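Setting up a station for hand-held gripper recording

These are the station rules we use at Havoda for tabletop tasks recorded with a pair of hand-held grippers. They apply to new operators and to anyone returning after a long break. Read them through once before your first shift, then keep them open for the first few sessions.

Before you start

Check the station number against your task sheet. If they don't match, stop and ask the shift lead. Ro-un Gil found 234 episodes filed under the wrong station in August, and every one had to be relabelled by hand.

Look at the tape marks on the table. If a piece is lifting, replace it in the same spot and note it in the log. Do not add marks of your own.

Run the gripper cables down the outside of the table, left cable on the left and right cable on the right. They should have enough slack for you to reach the far edge of the table without pulling. A cable lying across the work area will catch on objects sooner or later.

Roll long sleeves above the elbow and take off watches and bracelets.

Placing the objects

Put out only what the task sheet lists. Containers such as baskets and trays go towards the back half of the table, with loose objects in front. Leave a clear space on both sides for your hands. Mugs stand upright unless the sheet says otherwise, and the handle direction should vary between episodes.

Recording

1. Start with both grippers open and in view. Hold still for 3 seconds.

2. Close on the object squarely. For a cylinder, take it round the body or the lid end as the sheet directs, and keep your fingers off the object itself.

3. Move at an even pace. If one hand has no part in the step, keep it near its own side of the table with the jaws open.
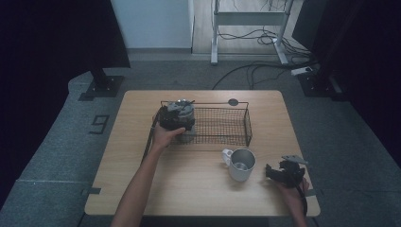
Left gripper on the container at the basket, right gripper open beside the mug.

4. Put the object down before you open the jaws. Dropping it from a height counts as a failed episode, even if it lands in the right place.

5. Go back to the starting position, hold again and stop the recording.

If something goes wrong

A small slip that you correct in one movement can stay in. Anything knocked off the table ends the episode. Mark it as failed and reset. Do not pick an object up by hand while recording is still running – we had a lot of these early on, and they are slow to find afterwards.

After 5 failed episodes in a row, take a break and tell Tyra Fagerlund or whoever is leading the shift. The cause is often a worn finger pad.

Ending the shift

Open both grippers, lay them flat and coil the cables loosely. Wipe the finger pads with a dry cloth. Enter your episode count and any faults in the log, including ones you fixed yourself.

Questions about task sheets go to Mounir Chraibi.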